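Akik Suture Practice Pad, Double Layer

Item no. 1609
Price: $42 per pad, shipping not included
In stock at our Orellana warehouse

The Akik pad is made for students of medicine, nursing and veterinary care who want to practice their stitches at home or in the classroom. It has a soft top layer and a more firm layer under it, so the needle meets a different resistance when you go deeper. Many teachers asked us for this, and we changed the recipe in October.

You can use the pad with any common needle and thread. We recommend to start with simple interrupted stitches, keep the same distance from the edge on both sides, and only later to try the mattress stitch. If you pull the knot too strong, the top layer will tear, the same as a careless knot would do in the clinic.

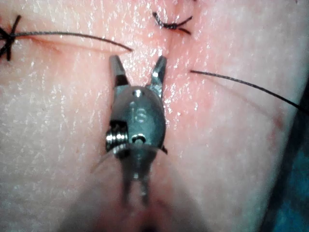 Two knotted sutures and loose thread on soft tissue.

What is in the box: one pad, one plastic tray with cover, and a printed sheet with six basic stitches. Needles, thread and instruments are not included. They are sold separately in the Bolline student set (item no. 1339).

Care: wash the pad with cool water and a little dish soap, then let it dry flat in the tray. Please do not use alcohol, it makes the surface hard. Remove old threads with small scissors before you store it. Keep it away from the sun and from printed paper, as the ink goes into the material and does not come out again.

For schools: orders of ten pads or more receive a lower price. Please write to Ulises Leiva in our school department and tell him the quantity and the delivery address. He answers normally in two working days.

Returns: unopened pads can be sent back in 30 days. A pad which was already cut or stitched we cannot take back.

See also: Zallow table clamp for practice pads, item no. 2949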